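Interview: Opening the Simulation Room at Jikholm

The Jikholm technical center opened its simulation room to the public on February 20, 2019. Kerttu Hakala, who directs the Mäkelä program at the center, spoke with us after the final session.

Ms. Hakala explained that visitors spent the day with simulated robots on a screen. "People expect a machine behind glass," she said. "We wanted them to see how a task is prepared, and most of that work is done in software."

Each session began with the gripper alone. 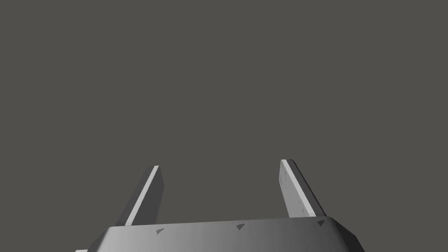 The open gripper in simulation, with nothing between its two fingers.

Groups were limited to 12 people, and there were five groups in all. Ms. Hakala said the small numbers allowed time for questions - many of them from parents and teachers. "One teacher asked why the fingers have to be modeled so carefully. I told her that a small error there will follow you through the whole task."

She was candid about the limits of the method. Contact between surfaces remains hard to calculate, and results from the Caludine software still have to be checked on real equipment.
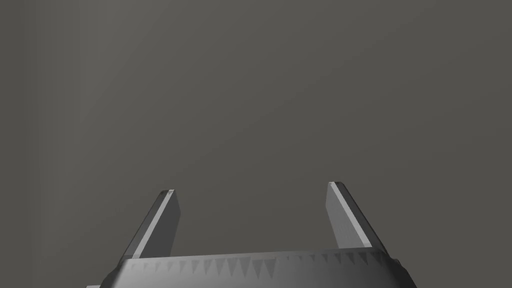

The simulated gripper, open and empty. Text: Ikechukwu Tijani
Staff Writer, Event

Asked what visitors found most difficult, Ms. Hakala pointed to the change from a plain gray background to a furnished room. The room model has two arms, wood surfaces and a monitor on a shelf. "With one gripper, everyone is confident," she said. "Give them a second arm and a room to work in, and they become quiet."

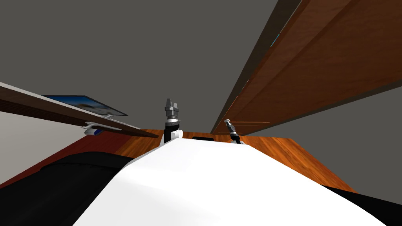 Plans for May

The center will hold a second open day in May. Registration will be handled at the front desk in Room 2115.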